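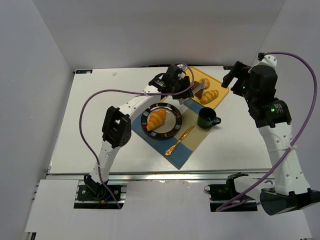 Newsroom > Press Releases > Tableware

Zuvix Adds Breakfast Settings to Its Tapia Table Line

February 8, 2018
By the Zuvix press office

PLIKTHORPE - Zuvix will start selling breakfast settings this month as part of Tapia, its line of everyday tableware. The new group is called Tapia Morning. It covers plates, mugs, placemats, butter knives and serving trays, and every item can be bought singly or as part of a set.

The company has sold dinner plates and bowls under the Tapia name for two years. Store owners have asked for smaller pieces that suit a light meal, such as a croissant and a cup of coffee. Tapia Morning was planned with that meal in mind.

Plates come with a plain or a patterned rim. The patterned rim is dark, with red, black and white in it. Mugs are offered in dark green, gray and cream. The placemats are made up of blocks of color, and the first run is blue and tan. Butter knives have a gold-colored finish and are sold in pairs. The serving tray comes in yellow and is sized for rolls and small pastries to be set out at the back of the table while people help themselves.

Plates and mugs can go in the dishwasher. The butter knives should be washed by hand and dried with a soft cloth. Placemats should be wiped down and stored flat.

A set for one person has a plate, a mug, a placemat and a butter knife, and is priced at $19. A set for a household, which adds the serving tray and more place settings, is priced at $127. Replacement pieces will be kept in stock for all items, including the trays.

Tapia Morning will be carried by 177 stores at launch. Orders from stores are handled by Jetum, which also ships the dinner line. Stores that already have a Jetum account do not need to open a new one. Opening orders must include at least two colors of mug.

More placemat colors are planned for August, along with a second tray in white. Zuvix has not set prices for those items.

Sample pieces are on display at the Zuvix showroom in Plikthorpe during regular store hours. Stores that would like a price sheet or a sample set can ask their Jetum sales desk.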